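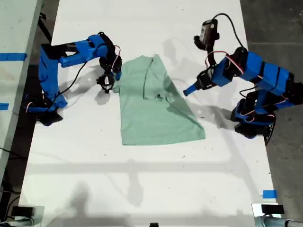 How to split a folding shift with a pair of arms

I've run the folding room at Aswood for 7 years, and since January a chunk of my job has been sharing the T-shirt work with robots. People keep asking how we set up the day, so I'm writing it down.

Start with one kind of shirt. We picked plain tees, short sleeves, nothing slippery, and left the hoodies to people (hoodies are still ours, and I'm fine with that!).

Lay each shirt flat and smooth it with your palms before you press go. A bunched collar will throw off everything after it, so if the shoulders look lumpy, stop and start that shirt over.

Put one person on the table for 3 hours, tops, then swap. Watching is tiring in a way folding isn't. Beverley Lockyer got a stiff neck in the first week and we changed the rota that same afternoon.

Write down every bad fold, what went wrong and who fixed it. Ariel Mercado keeps ours in a spiral notebook by the door, and she gets paid lead rate for it now. Ask for that up front, before the arms arrive, while your manager is still in a good mood about them.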